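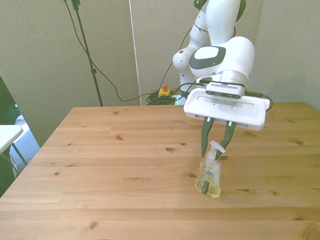

Lelum Economic Data Terminal

Lelum is a desktop terminal for reading, comparing and exporting macroeconomic series. It is supplied by Brinow and is used by budget offices, lenders and regional planning staff who need the same release data on the same morning and a record of which version they worked from.

Overview

Government statistics are revised. A figure for output, payrolls or consumer prices may change several times after first publication, and a forecast built on the first print will not match one built on the third. Lelum stores each release as a separate vintage. Any chart, table or model run can be set to a vintage and will return the same values when reopened.

The standard package holds 193 series covering output, employment, wages, consumer and producer prices, interest rates, household saving, federal receipts and outlays, and state transfers. Series are grouped by topic and by release calendar. Users may add their own series by file import.

Fiscal and monetary modules

The Fiscal module separates spending into authorized, obligated and paid amounts. Aid programs often show a long gap between the first and the last of these, and the module charts the gap by month. Loans that may later be forgiven are carried in their own column until they are closed out.

The Monetary module tracks policy rates, central bank balance sheets and market-implied rate paths. Rate paths are recalculated at the close of trading and are not updated during the day.

The two modules can be run together. Results are shown as a contribution to quarterly growth with the assumptions listed below the table. Multipliers are entered by the user. Default values are blank.

Specifications

Display outputs: 2
User seats included: 2
Series in standard package: 193
Export formats: CSV, XLSX, PDF
Import formats: CSV, XLSX
Seasonal adjustment: as published, or user-run
Network: wired connection required for scheduled updates
Offline use: full access to stored vintages

Updates

Scheduled releases load automatically after publication. Maintenance takes place on Saturday, and the update service is not available until it is complete. Benchmark revisions are loaded as a new vintage and do not overwrite earlier data. Annual reweighting of the price series is applied in January.

Options

Igwe connector. Links stored series to an existing spreadsheet model. Cell references are kept when a series is revised. Sold per seat.

Bredodgate archive. Adds historical vintages for the output and employment groups. Coverage differs by series; see the coverage list before ordering.

Limits

Lelum does not produce forecasts without user assumptions and does not give investment advice. Seasonally adjusted and unadjusted series cannot be combined in one formula. County-level data is not included in the standard package.

Ordering

Quotes are prepared by Kalkidan Alemayehu, product desk, Brinow. State the number of seats, the options required and whether existing series will be imported. Import files should be sent with the order so that date formats can be checked before delivery.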